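[배식-비품] 수저통 배수 및 혼합 보관 건 (Re: 식탁용 수저통 교체)
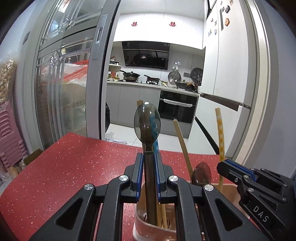

홀 식탁의 수저통. 반투명 갈색 숟가락과 나무젓가락 혼합 보관, 바닥에 배수 슬롯.

보낸 사람: Xolani Naidoo
받는 사람: 배식-비품 목록
날짜: 2025년 5월 26일

Gerasimos 님 메일에 항목별로 답합니다. 인용은 필요한 부분만 남겼습니다.

> 3월에 Zimitz 식당 쪽 수저통을 전부 Plivima 제품으로 바꾸자는 안이
> 나왔는데, 이후 진행이 없습니다. 현재 쓰는 통은 바닥 슬롯이 좁아서
> 젓가락 끝이 걸린다는 의견이 있었습니다.

슬롯이 좁은 것은 맞습니다. 다만 젓가락이 걸리는 문제는 슬롯 폭만으로 설명되지 않습니다. 끝이 가는 젓가락은 슬롯에 들어가고, 끝이 뭉툭한 것은 바닥면에 얹힙니다. 두 종류를 한 통에 넣으면 높이가 제각각이 되고, 꺼낼 때 옆의 것이 딸려 올라옵니다. 통을 교체해도 혼합 보관을 계속하면 증상은 같습니다.

> 숟가락은 자루가 납작해서 세워 두면 기운다고 합니다. 눕혀서 보관하는
> 서랍형이 낫지 않습니까?

서랍형에는 반대합니다. 눕히면 오목한 면에 물이 고이고, 건조 시간이 길어집니다. 기울어짐은 통을 너무 비워 두었을 때 심합니다. 젓가락을 한쪽으로 몰고 숟가락을 반대쪽 벽에 붙이면 대체로 섭니다. 숟가락은 머리가 위로, 자루가 아래로 가게 꽂는 현행 방식을 유지하되, 손님이 머리를 잡고 꺼내지 않도록 자루가 손에 닿을 만큼 간격을 두어야 합니다. 이 점은 배식 담당자 교육 자료에 아직 없으니 추가가 필요합니다.

> 단가는 Vamesis에서 받은 견적으로 개당 4,000원이고, 칸막이만 따로 사면
> 개당 1,000원입니다. 배송비는 별도입니다.

칸막이 쪽을 권합니다. 현재 통은 테두리가 둥글게 말려 있어서 걸이식은 고정이 안 됩니다. 바닥에 세우는 형태여야 하고, 슬롯을 가로막지 않도록 밑변이 뚫린 것이어야 합니다. Vamesis 견적서에는 밑변 형상이 적혀 있지 않습니다. 도면을 요청해 주십시오. Pappas 쪽에는 600원짜리가 있으나 걸이식이라 제외했습니다.

> 무늬 젓가락은 짝이 안 맞는 것이 많습니다. 폐기합니까?

일괄 폐기는 하지 않습니다. 무늬가 달라도 길이와 굵기가 같으면 짝으로 씁니다. 다음은 폐기 대상입니다.

- 끝이 갈라지거나 결이 일어난 것
- 무늬 도막이 벗겨져 나무가 드러난 것
- 눈에 띄게 휜 것

무늬 없는 나무젓가락은 무늬 젓가락과 섞지 말고 따로 묶어 주십시오. 세척 후 마르는 속도가 달라서 같이 꽂으면 덜 마른 것을 골라내기 어렵습니다.

반투명 숟가락은 색이 짙어서 물 얼룩이 잘 안 보입니다. 흰 행주 위에 놓고 확인하는 것이 빠릅니다. 자루 끝도 같이 봐 주십시오. 통 안쪽에 닿는 부분이라 물때가 먼저 생깁니다.

수저통 세척 순서는 기존과 같습니다.

1. 내용물을 모두 꺼내고 통을 뒤집어 부스러기를 턴다.
2. 슬롯은 가는 솔로 안쪽에서 바깥쪽으로 민다.
3. 헹군 뒤 엎어서 말린다. 식탁 위에 바로 엎지 말고 건조대를 쓴다.
4. 통 바닥이 마른 것을 확인하고 다시 꽂는다.

4번을 건너뛰는 경우가 있습니다. 식탁에 물 자국이 남으니 지켜 주십시오.

남은 사항: 칸막이는 우선 3개만 주문해서 써 보고 나머지를 정하겠습니다. 도면이 오면 이 스레드에 올려 주십시오. 교체안은 그때까지 보류합니다.

Xolani Naidoo
배식-비품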